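Why do dark clothes get so warm in the sun?

Have you ever worn a black shirt on a bright day and felt as if you were baking like a potato? Sunlight carries energy, and dark cloth soaks up a great deal of it – much more than white cloth does – and turns it into heat.
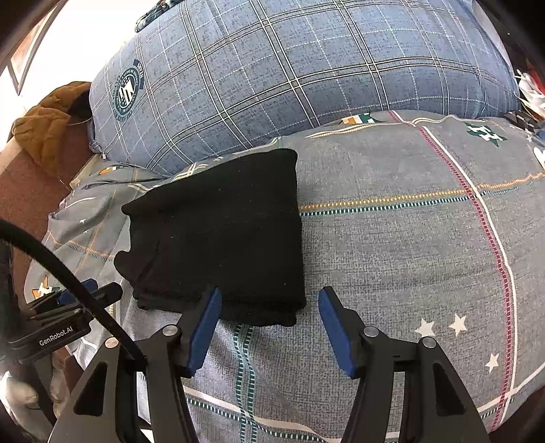 White cloth bounces most of that light away again, so it stays cooler. You can try it yourself, if you like! Lay one dark sock and one white sock on a sunny windowsill, wait 21 minutes, and then touch them both. Which one feels warmer to you?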